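Normont Neighbors Gather Again for the Winter Supper

February 13, 2022

After a long quiet stretch, the Normont winter supper is back, and you could feel how much folks had missed it the minute the doors opened at the old grange hall on McIntyre Road. The supper began in 1974 as a way to help families with their heating bills, and it still does just that.
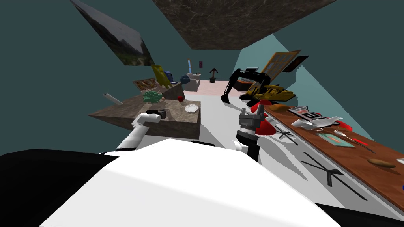
A marble-topped island in a kitchen.

Annick Gill, who has cooked for it since she was 20, made her bean soup again - the one with plenty of thyme - and sent more than a few people home with a jar for the next day. Two families drove all the way from Usanport, bless them, and brought pies.

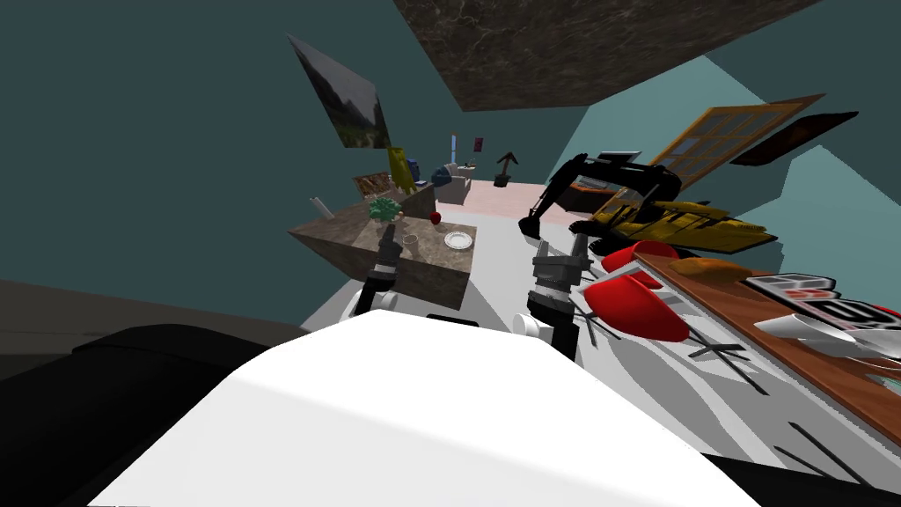
Greenery and a drinking glass on the table.

Money from the evening goes to the town fuel fund, and anyone who is running low on oil or firewood this month is warmly invited to call the town office, where calls are kept private. Gill hopes to add a second supper in October, with squash from the gardens along Flilta Creek, and she would dearly love to hear from anyone with a good recipe for rolls.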